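Über uns

Virwood ist eine Forschungsgruppe für das Lernen von Handhabungsaufgaben in der Simulation. Wir arbeiten an einer eng gefassten Frage: Wie bringt man einem Roboterarm bei, Möbel zu bedienen, die er noch nie gesehen hat? Gemeint sind Schubladen, Türen und Klappen, also Dinge mit einem Griff und genau einem Freiheitsgrad.

Angefangen haben wir mit Türen. Das Projekt hieß Harnon und lief bis Juli vor zwei Jahren. Der Code wird nicht mehr gepflegt, einige Teile daraus stecken aber noch in unserer heutigen Umgebung, vor allem die Behandlung der Gelenkgrenzen. Seit dem 1. Januar 2021 arbeiten wir unter dem Namen Virwood und ausschließlich mit Schubladen und Klappen.

Woran wir arbeiten

Unser Verfahren heißt Clistora. Es trennt zwei Dinge, die in vielen Ansätzen zusammen gelernt werden: das Finden des Griffs und das Schätzen der Bewegungsrichtung. Ein erstes Netz schlägt aus den Kamerabildern eine Greifpose vor. Ein zweites Netz bekommt die Kräfte am Handgelenk und die ersten Zentimeter der Bewegung und schätzt daraus die Achse, entlang der sich die Schublade verschiebt. Die Schätzung wird während des Ziehens laufend korrigiert.

Der Vorteil zeigt sich vor allem bei Möbeln, die schräg zum Arm stehen. Ein Regler, der die Zugrichtung nur aus dem Bild ableitet, verkantet dort leicht. Mit der Rückmeldung aus dem Handgelenk genügt eine grobe Anfangsschätzung. In unseren Versuchen durfte sie bis zu 18 Grad danebenliegen, ohne dass der Greifer den Griff verlor. Darüber fällt die Erfolgsquote schnell ab, und daran arbeiten wir noch.

Trainiert wird vollständig in der Simulation. Eine Aufgabe besteht aus einem Möbelmodell, einer Startpose und einem Ziel, zum Beispiel »Schublade öffnen« oder »Schublade schließen«. Derzeit umfasst unser Satz über 300 Möbelmodelle. 45 davon bleiben dem Training entzogen und werden nur für die Auswertung verwendet. Jede Aufgabe wird mit fünf verschiedenen Startwerten gerechnet, und wir geben immer alle Läufe an, auch die abgebrochenen.

Oberflächen und Licht

Ein Teil unserer Arbeit betrifft die Darstellung. Holz ist für die Bildverarbeitung unangenehmer, als man zunächst annimmt. Eine kräftige Maserung erzeugt Kanten, die ein Netz für die Fuge einer Schublade halten kann, und ein Glanzlicht verschiebt sich mit der Kamera. In frühen Fassungen hat das Greifnetz seine Vorschläge gern an dunkle Streifen gelegt, wenn der Griff selbst im Schatten lag.

Wir variieren deshalb Material, Maserungsrichtung und Glanz von Möbel und Unterlage unabhängig voneinander. Die Geometrie bleibt dabei gleich. So lässt sich auswerten, ob ein Fehlversuch an der Form oder an der Oberfläche hängt. Für die Auswertung rendern wir mehrere Ansichten, darunter Nahansichten, in denen vom Möbel selbst nichts zu sehen ist. Das Greifnetz soll in solchen Bildern keinen Griff vorschlagen. Die Fehlalarme auf reinen Holzflächen führen wir als eigene Kennzahl, getrennt von der Erfolgsquote.

Wie wir messen

Eine Schublade gilt bei uns als geöffnet, wenn sie einen festgelegten Anteil ihres Weges zurückgelegt hat und der Korpus dabei stehen geblieben ist. Die zweite Bedingung ist wichtig. Leichte Möbel lassen sich auf einer glatten Unterlage samt Schublade verschieben, und ohne diese Bedingung würde der Regler genau das lernen – wir haben es ausprobiert.

Gemessen werden außerdem die größte Kraft am Handgelenk und der Abstand der Finger zum Griff nach dem Loslassen. Läufe, in denen der Greifer beim Zurückziehen hängen bleibt, zählen als Fehlversuch, auch wenn die Schublade offen steht.

Was wir nicht machen

Wir bauen keine Roboter und verkaufen keine. Für Industrieanlagen mit festen Abläufen ist unser Verfahren zu aufwendig, dort sind fest programmierte Bewegungen schneller und leichter zu prüfen. Auch zur Handhabung von Gegenständen in der Schublade können wir derzeit wenig sagen. Unsere Aufgaben enden mit dem Öffnen oder Schließen.

Die Übertragung auf einen realen Arm untersuchen wir gemeinsam mit unserem Partner Yau. Yau betreibt den Prüfstand und führt die Versuche durch, wir liefern die trainierten Netze. Ergebnisse daraus veröffentlichen wir erst, wenn beide Seiten die Messreihen geprüft haben.

Zusammenarbeit

Wir arbeiten mit Hochschulen und mit Entwicklungsabteilungen zusammen, die eigene Möbelmodelle in unserer Umgebung testen möchten. Benötigt werden ein Netzmodell mit getrennten beweglichen Teilen und Angaben zu Masse und Reibung. Fehlen die Reibungswerte, setzen wir einen Bereich an und rechnen darüber. Die Modelle bleiben beim Einreicher und werden nicht in unseren allgemeinen Satz übernommen, es sei denn, das wird schriftlich vereinbart.

Abschlussarbeiten betreuen wir ebenfalls. Themen gibt es derzeit bei der Achsenschätzung und bei Klappen mit Federzug. Vorkenntnisse in Starrkörpersimulation sind hilfreich – Erfahrung mit echter Hardware wird nicht vorausgesetzt.

Aus der Simulation 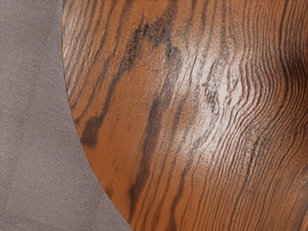
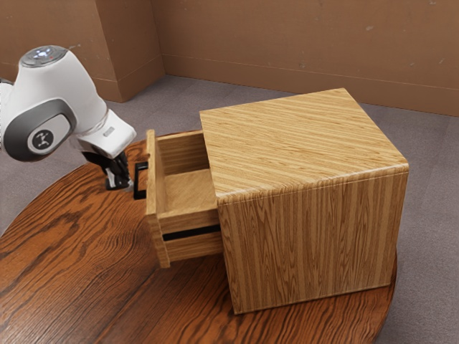
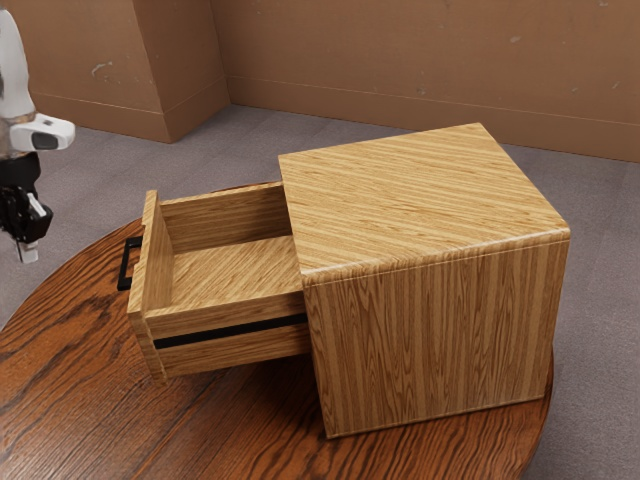 Ansichten aus der Schubladenaufgabe: zuerst eine Holzoberfläche mit Glanzlicht in Nahansicht, danach zweimal der Arm an der geöffneten Schublade.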